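Skin Care Basics, Handout 4: Sunscreen and How Much Is Enough
Instructor: Juwita Pelupessy

Welcome back! Last time we got through cleansers and Vicente Ibarra's patch test demo. Now we reach my favorite topic in the whole course - sunscreen. If you take one habit home with you, please let it be this one!

SPF is measured with a thick, even layer, two milligrams per square centimeter of skin. Most people put on far less than that, so the protection they get is well below the number on the bottle.

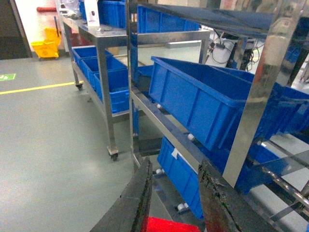 Fig. 1. Blue bins on a steel rack.

Two full finger lengths is a handy amount for the face and neck. Don't forget the ears and the part in your hair. Put it on before you go out and again every two hours, sooner after swimming or heavy sweating. 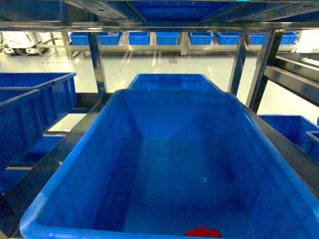 Mineral filters (zinc oxide, titanium dioxide) are often a good match for skin that stings easily. They can leave a white cast on deeper skin tones, and a tinted formula helps a lot with that. Try both on your jawline in daylight - the difference is amazing!

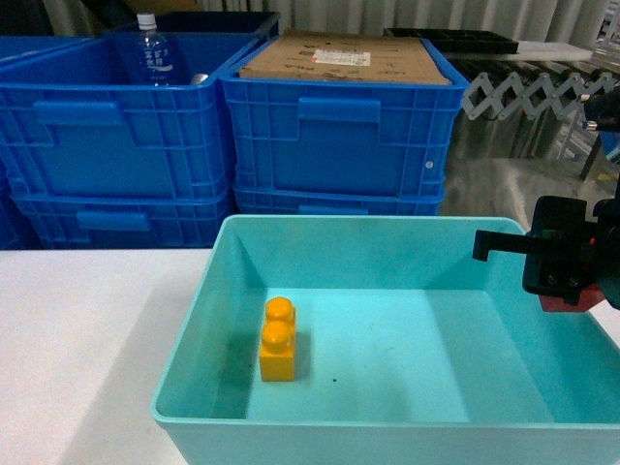
Clients who have just had a peel need extra care, and we'll spend all of the next session on them. Read the Roklow chapter up to page 20 and bring one label from home. Rizal Sinaga has spare copies if yours hasn't come yet.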